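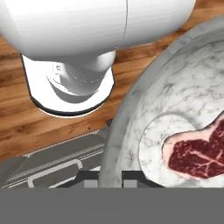

Issue 244, page 60

Jellard Household Notes
Cooking and Serving Barbecue at Home

Readers who have returned from a barbecue restaurant often write to ask how ribs and brisket may be prepared in an ordinary domestic oven. The following guidance was compiled by Sang Hầu for the Flostdale kitchen pages and replaces the notes printed in March.

Choosing and seasoning the meat

Ask the butcher for brisket with a good layer of fat left on one side. A piece of 1000 g will serve four people with side dishes. Rub it with salt, brown sugar, paprika and black pepper the evening before, cover it and keep it in the refrigerator overnight. Ribs should have the thin skin on the underside removed; a table knife slid beneath one corner will loosen it, and a sheet of kitchen paper gives a firm grip for pulling.

Cooking

Brisket should be wrapped tightly in foil and cooked at a low heat until a fork turns in it easily. Times vary with the cut, and the fork is a better guide than the clock. Unwrap the meat for the last part of the cooking so that the outside may darken.

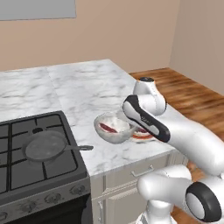
Let it rest, loosely covered, before carving. Slice across the grain, and pour any juices from the foil back over the slices. Sauce is best served separately in a small jug. Should it be brushed on in the oven, this must be left until the end, as the sugar burns quickly.

Coleslaw

Shred the cabbage finely, salt it lightly and leave it in a colander for 60 minutes. Press out the water before adding the dressing. Grated apple should be tossed in lemon juice first and added just before serving.

Leftovers

Cooked meat must be cooled promptly, covered and refrigerated. Keep raw and cooked meat on separate plates at all times, and wash boards and knives in hot soapy water between uses.

A recipe for the Ullia mustard sauce is printed on page 376 of the bound edition. Cornbread will be dealt with in the next issue.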